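Se buscan participantes para Kuner – taller de limpieza de mesas y superficies

En Olvera abrimos otra vez la convocatoria de Kuner, y tenemos muchísimas ganas de conocer a quienes se animen. Buscamos 13 personas que quieran pasar las tardes de marzo con nosotras hablando de algo que todos hacemos a diario y que casi nunca comparamos con nadie: cómo se limpia una mesa.

No hace falta experiencia (de verdad, ninguna). Nos sirve igual quien ha trabajado años en un comedor que quien acaba de mudarse solo y pasa el trapo como le enseñaron en casa. Solo pedimos ser mayor de edad y poder estar de pie durante ratos largos.

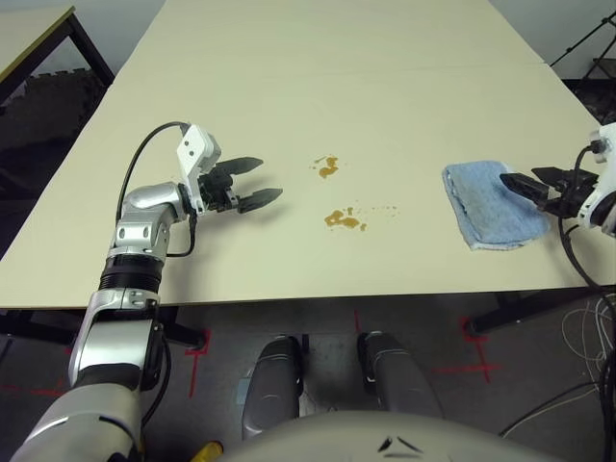 Las sesiones empiezan a las 16:30 y duran 3 horas, con una pausa generosa para merendar. Trabajamos con derrames pequeños, de los de todos los días: café, té, caldo, salsa de soja. Dos manchas de color marrón anaranjado sobre un tablero crema, con sus gotitas sueltas alrededor, dan para una conversación larguísima. ¿Se empieza por las gotas o por la mancha grande? ¿Se arrastra o se presiona? ¿Trapo doblado o hecho una bola? Cada grupo prueba varias maneras y luego las comentamos todas juntas – suele ser la parte más animada de la tarde.

Lo que ofrecemos:
Una compensación de 100 euros por participante al terminar el ciclo completo.
Merienda en cada sesión.
Un cuadernillo con las notas del grupo, impreso por Vatbridge.

Lo que pedimos:
Asistir a todas las sesiones.
Traer ropa cómoda y calzado cerrado.
Avisarnos si tienes alergia a algún producto de limpieza o a algún alimento.

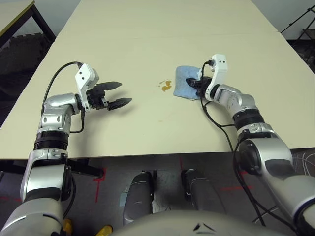 Citlali Zamudio nos escribió al acabar el ciclo anterior que llevaba media vida frotando en círculos y que ahora dobla el trapo en cuatro, va de fuera hacia dentro y le da la vuelta antes de repasar. Decía también que repetiría encantada, aunque pedía más tiempo para la ronda de comentarios. Le hemos hecho caso: este año la ronda dura media hora más.

Para apuntarte, pasa por la recepción del edificio Broldale, sala 741, de 10:00 a 14:00, y deja tu nombre, un teléfono y dos líneas sobre cómo limpias la mesa en tu casa. Las plazas se asignan por orden de llegada y contestamos a todo el mundo, también a quien quede en lista de espera.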